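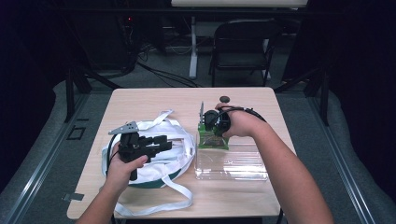 Hand-held gripper over the strap bundle, wood-topped table.

Print this article | E-mail this article
Reading time: 2 minutes

Doltari hand-held gripper kit: buying notes after one budget cycle
By Rekha Chaudhary

The Doltari kit is sold to groups that want manipulation recordings without buying an arm first. The price is 1489 per set. Our equipment line for the year was 2000, and the question was whether one set would fit under it with everything needed to run. It did, with little to spare.

Build. The bodies are black plastic blocks, angular, heavier at the front than I would like. The fingers are flat gray metal plates. They are stiff and hold alignment well. On flat webbing they pick up a single band without much trouble, provided the band is not under another one. On a heap of straps the plate tends to slide between layers and come up with two. I would pay extra for a rubber-faced finger. Doltari does not list one.

Cabling. Everything is wired. Allow for cable management in the quote -- hooks, sleeves, a longer lead on the right side if your operator is tall. We did not allow for it and spent the remainder on it in March.

Table and surroundings. A small table with rounded corners is enough. Leave floor space behind it. Stands and padded rails are not part of the kit and have to be priced separately. Ours came from Prukon, whose delivery was late but complete.

Test items. Budget for these as a separate line. Soft goods such as straps and harnesses are cheap and give the hardest cases. Clear plastic containers are also cheap and worth having, as they show up quickly any weakness in your depth data. We keep 16 items in rotation and replace the soft ones as they fray.

Operator fatigue. Sessions over 40 minutes are not productive with this weight. If you are planning staff hours, plan two operators per set and alternate. This is the largest running cost and it does not appear in any vendor quote.

Alternatives. The Meredith unit is lighter and has a better grip shape, but its service contract is mandatory and put it over our ceiling in the first year.

Verdict. Adequate hardware at a fair price. Buy one set, run it for a quarter, then decide on a second.

Comments (2)

Emrys Beddoe
We have the same kit at Vernport. Agree on the fingers. Thin self-adhesive foam on the inner face helps with webbing but has to be replaced weekly. Did you get a price for spare plates?

Rekha Chaudhary
Not in writing. The sales desk said spares ship only in pairs -- ask for it on the original order.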